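Greenway (landscape)

A greenway is a strip of open land, usually long and thin, set aside for walking, cycling and quiet travel through a town or between settlements. Greenways follow rivers, old railway beds, canal banks, field boundaries and sometimes nothing more than the gap left between two housing estates. They can be grand or tiny, and part of the fun of the subject is how much variety hides under one plain word!

Origins

The idea is older than the name. Tree-lined promenades, towpaths and drove roads all did the same job long before planners took an interest. In the nineteenth century, park designers began joining separate parks together with planted drives, so that a person could cross a large part of a city without leaving the shade. When many rural rail lines closed in the twentieth century, their gentle grades and ready-made bridges turned out to be wonderful for walkers and cyclists, and a great many trails were born that way.

Layout and surface

Most greenways have a central path with planted or grassed margins on either side. Surfaces include packed earth, crushed stone, boardwalk, concrete and asphalt. Asphalt is popular where wheelchairs, strollers and bicycles share the route, and it drains well if it is laid with a slight crossfall. Tree roots are its great enemy, along with frost and thin edges that have no curb to hold them.

Curves matter a good deal. A straight path shows its whole length at once, while a bending one keeps something back, and walkers tend to find it shorter than it is. Designers also use bends to save mature trees, to slow cyclists down and to take the sting out of a slope.

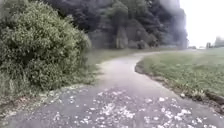
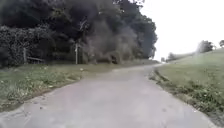 Asphalt paths with grass and planting alongside.

Liv Holmgren objects that writing on greenways spends far too long on surfaces and bends and far too little on where the path ends up, and that a lovely mile which stops at a busy road with no crossing is only half a greenway. Many planners would agree with her, and connection to schools, shops and transit stops is now a usual part of early design work.

Plant and animal life

The margins are often the best bit. A verge that is mown late gives clover, daisies and other low flowers time to bloom and set seed, and bees make splendid use of them. Hedges and shrubs shelter nesting birds. Bats hunt along tree lines at dusk, and hedgehogs, foxes and toads use the same corridors people do, mostly at different hours.

The Plekside Greenway

The Plekside Greenway is a fine small case. It links the old mill quarter to the water meadows at Sarnura and was pieced together in 3 stages, the last of which opened in May. Kwame Yakubu drew up the planting plan, which called for 662 trees and shrubs, among them 83 wild cherries. A spur toward Lundgren has been proposed several times but crosses private land.

See also: Linear park; Rail trail; Towpath; Verge

Contact the editors | Text copyright the contributors | Back to top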